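Home | Lists | Archive | Search | Help

Ploririk-users: thread view
Subject: Re: gripper cable keeps working loose on the basket task
April 25, 2023

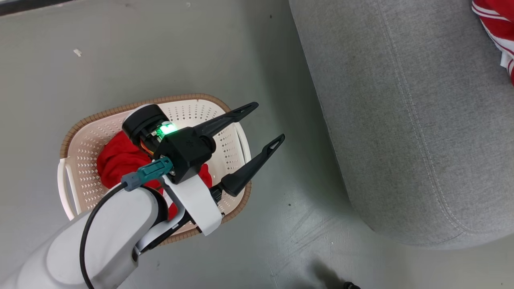
Okay, I have good news on this one! After two weekends of fussing I think the cable problem on our arm is fixed, and the fix cost us one bracket and an afternoon. I want to get it all written down while I still remember which screw went where.

Quoting the earlier message so people can follow along:

> We're seeing dropouts on the gripper when the arm reaches low and
> rolls the wrist past 60 degrees. Comes back by itself after a second
> or two. We swapped the cable and it was fine for a day, then the same
> thing again. Is anyone else running cloth pickup out of a basket on
> the floor? Did you change the routing, or is it the connector?

Yes, same job here, and in our case it was the routing. The connector was taking the blame for a cable that was too short at the wrist. With the arm folded up at home there's loads of slack and everything looks great. Then you reach down over the rim, roll the wrist, and all of that slack is gone. The plug was getting a sideways tug on every single pick.

What we did, in order:

1. Power off at the controller and wait for the gripper LED to go out. Don't pull the plug live. (I did it once. The driver board forgave me, but I wouldn't push it.)

2. Take off every tie between the elbow and the wrist. We had 6 on there and it was way too many. Let the cable hang and move the arm by hand to the lowest, most twisted pose you use. For us that's the far corner of the basket with the fingers open.

3. In that pose, give yourself a loop on the outer side of the lower link, bigger than you think you need. Then tie it down near the base first and work up. Leave the last stretch before the wrist free.

4. Fit the wrist bracket. Ours is the Vikthorpe one, and it wraps the joint nicely, but check that it clears the basket rim with the wrist tilted. I had to shim ours a little.

5. Plug back in, power up, and run the wrist through its whole range at slow speed, watching the loop the entire time. If it goes tight anywhere, go back to step 3.

6. Redo the tool offset! I skipped this the first time and the fingertips came down a good bit off to one side. It takes five minutes with the Etel calibration script and saves you a very confusing evening.

Since then we've done nearly 3,000 picks on towels and shirts with no dropouts at all. Before, we were lucky to get 52 in a row. I'm so happy with it I went and rerouted the second arm too, and that one wasn't even misbehaving.

One more thing for the person who asked. If you swapped the cable and got one good day, look closely at the strain relief on the old one before you throw it out. Ours had a flat spot right behind the plug that I missed until I ran a thumbnail down it.

Has anyone tried the Kruger right-angle plug on this wrist? I'd love to know if it clears the bracket. I can post my tie spacing if that's any use, I just have to go measure it.

Recent in this list:
- Finger pads for thin cotton, what are you using?
- Ploririk homing offset after a firmware update
- Spare wrist bearings, where to order
- Re: Etel script fails on first run

Contact the list owner | Archive policy | Back to top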